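Vavivora: how do you stop the early raider swarm?

Strategy & Tactics > Multiplayer

pikeandshovel
February 8, 2026

Lost four ladder games in a row to the same thing. I'm playing Ovura, minding my own business, putting up a second granary like a responsible adult, and a pile of Prirkell raiders rides in and eats all my farmers. By the time my spearmen show up there is nothing left to defend except the granary.

I've tried walls. The raiders go around the walls. I've tried more walls. What am I supposed to be building here?

mudfort661
Scouts. You're losing before the raiders leave their base because you don't know they're coming. Put one scout outside his stables, and if you see two stables before he has a market, stop everything and make spears. 200 wood buys you enough of them to make the first trip unpleasant.

Also, second granary? In the first age?

pikeandshovel
I like to be prepared.

mudfort661
For winter, apparently.

saltlick
Disagree on spears. Spears are fine if the other guy agrees to stand next to them. Anyone decent will see your blob, laugh, and go kill the woodcutters on the other side of the map. Towers. One by the farms, one by the wood, ring the bell and stuff everybody inside. It costs stone, but what else were you going to spend stone on at that point?

mudfort661
Great, so now all your farmers are in a tower and he's booming at home with 20 workers while yours look out the window. You didn't lose any units, you just lost the game slower.

saltlick
Tell me you've never timed a bell without telling me. They're inside for 13 seconds.

grannyflank
You're both arguing about Ovura as if it were a good faction. It got gutted in the January patch. Farmers used to have enough hit points to walk away from a raid, now they fall over if a horse looks at them. Play Kovács map settings with the narrow passes and the whole problem goes away.

Anyway, can't test anything tonight.
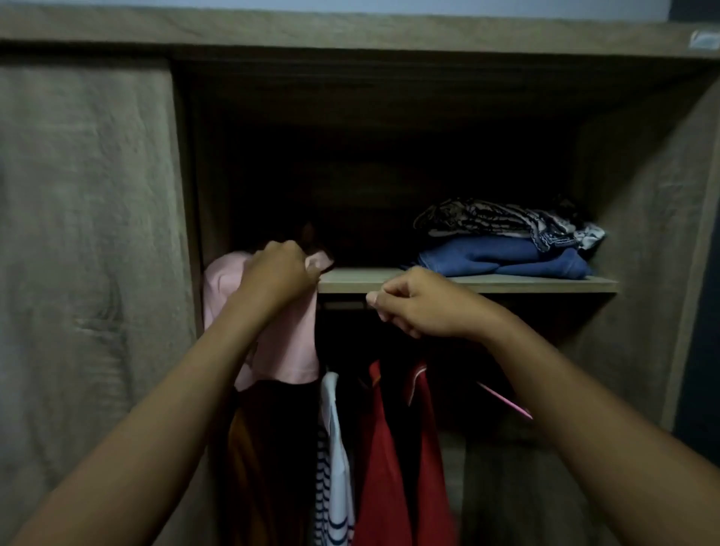 Pink one stays up, folded stuff holds the shelf.

Back to the topic. If you insist on open maps, mix it. Four spears at the wood line, one tower at the farms, done. You're not trying to kill the raiders. You want him to feel silly for having paid for them.

saltlick
So, towers.

mudfort661
So, spears.

pikeandshovel
Tried grannyflank's version twice. First game I forgot to ring the bell and watched the whole thing like a nature program. Second game I held! Lost six farmers, he lost most of his horses, and then he beat me with catapults half an hour later.

mudfort661
Progress. Did you scout the catapults?

pikeandshovel
I had two granaries in the way.

grannyflank
Make a new thread for catapults please, the last one got locked.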